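Opinion | Home & Living

We use cookies to improve your visit. By continuing you accept our cookie policy.

Every apartment listing I read in May promised a dishwasher, and most renters I know treat one as a basic right. I think we gave up on washing by hand too quickly.

My building on Lazaridis Street has 34 units and thin walls. The machines run past midnight, and when one breaks the wait for a repair is 5 or 6 days. A sink never needs a technician.

Washing up for three people is a short job if it starts right after dinner. The trouble comes when plates sit – then it feels like a punishment. 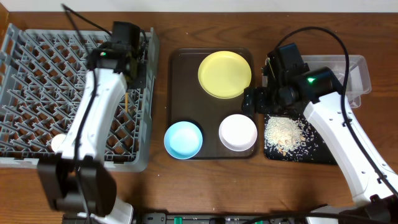 Landlords could help by putting in deeper sinks and leaving some counter next to them. That costs less than a new appliance, and tenants would use it every day. Large families may see it differently, and they should have the choice.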